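Melow Publishes First Results on Readiness of Robot Arms for Household and Shop-Floor Chores

Norkley, 2020-06-05 - Melow, a developer of control software for robot arms, today released the first results of its chore readiness program. The program asks whether a general-purpose arm with a plain two-finger gripper can take on routine handling work in homes and small shops. The short answer in the report is that it can do parts of such work, under conditions that most homes and many shops do not yet meet.

The program covers 3,631 logged attempts at tasks in three groups: putting away, sorting, and fitting parts together. Putting away and sorting were done with ordinary goods such as boxed food, folded cloths and small hardware. Fitting was done with colored plastic parts that go together in a set arrangement, so that the same task could be repeated without wear on customer goods.
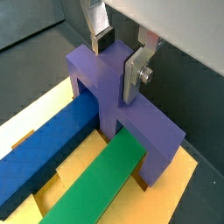
Fitting tasks were included at the request of shop operators, who reported that most of their unautomated labor is spent joining one part to another. A bin pick tolerates a poor grip. A fitting task does not, as an error in the angle of the held part carries through to every surface it has to meet. The purple part used in the program shows the difficulty on a small scale: it is held by its upright post, while its crosswise bar has to span the blue beam and a leg at one end has to stand on the yellow base. The fingers touch only the post. Any tilt there grows with distance, and at the end of the bar it can decide whether the leg lands or catches on a neighboring piece.

Melow ran the fitting group in two blocks. In the first, 900 attempts were made with parts presented in a known position. In the second, 300 attempts were made with parts set down by hand in no fixed position. The second block produced 141 stops in which the software halted the arm and asked for a person. Melow counts these stops separately from failures. A stop leaves the parts as they are and costs operator time; a failure may move other parts and require the work to be laid out again.

The report lists the following findings.

Sorting of rigid goods by shape is close to routine use where lighting is steady and the goods do not overlap.

Putting away is limited by reach and by shelf depth. Cabinet doors remain a frequent cause of stops.

Soft goods are not ready. Folded cloths were often picked up by one layer only.

Fitting of rigid parts is workable when part positions are known in advance. With unknown positions, it needs a person nearby.

"We were asked for a yes or a no, and the data does not support either one," said Farah Tuhumury of Melow. "An arm can do a chore that has been prepared for it. The preparation is still a chore, and somebody has to be paid for it."

The trials were run with the standard release of Fontes, the company's motion planning package. No task-specific fingers were used. Custom fingers would raise the results on single tasks, but they would also have to be changed between tasks, and tool changing falls outside the scope of the program.

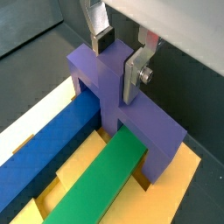 Hetance, a packaging shop that reviewed the report before release, said the stop count mattered more to its planning than the success rate did, and that it would not leave an arm alone on a late shift until stops with unknown part positions came down by at least half. It added that it would consider using one on prepared trays sooner than that.

Melow agrees with the request for lower stop counts and has made it the main target of the next phase. Work on that phase begins in September. It will repeat the fitting group with a revised grip check - the software will compare the angle of the held part before and after lifting - and will add two household tasks, loading a dish rack and clearing a table. Soft goods will be tested again only if the grip check performs as planned on rigid parts.

The full report, including the task definitions and the stop log, is available on request from the Melow press office in Norkley.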